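The Uvura Desk Cabinet
Item 3219 – 21 comments – 6 shares

I've been selling office furniture long enough to have opinions about desks, and my opinion of this one is that I should have ordered more of them! The Uvura is a desk and a cabinet in one piece, and it has been my own home office desk since last August, so everything below comes from me and my mess.

First, the color. The catalog calls it "pale blush oak" and I was worried it would look pink. It does lean that way a little – a soft pinkish beige with faint grain running through it – but in my back room, with the afternoon sun coming in, it just looks like light wood. If you're trying to match yellow pine, ask me for a sample chip first.

The top is nice and thick, and the corners are squared off, so you can push it right up against a bookcase and it sits flush. I do wish they'd softened the front corners a tiny bit (my hip agrees), but that's the only thing I'd change about the shape.

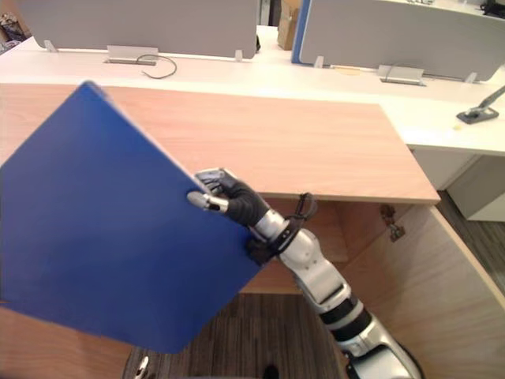 Now, the cabinet underneath, which is what sold me. You get shelves inside, finished in the same pale wood as the rest, and that's where all my paperwork lives now: tax folders, the car stuff, school forms, a binder of appliance manuals I will never open. I keep the tall things on the lower level and the flat folders higher up, where I can grab them from my chair without crawling around on the carpet.

It does get dark back in there. I bought one of those little stick-on lights and it helped a lot. Bright folders help too – I went and bought a stack from Fatstead in every color they had, and I can find things so much faster.

The hinges are metal, mounted up under the top. Mine needed a quarter turn with a screwdriver after the first couple of weeks and have been fine ever since. Please put it together where you plan to use it, because it's heavy and the side panels make it awkward to get through a doorway. Ask me how I know.

On carpet, give it a day to settle and then check that it's level. I slid a Brorketti felt pad under one side of mine and the wobble went away.

Price is $929, delivered to your door. Carrying it upstairs is extra, so tell us when you order. Trucks go out on Tuesday. If you want to see one in person first, come by the shop, and bring your biggest folder to try in the cabinet!

Ó Gríofa Home & Office – Contact us – All rights reserved – Back to top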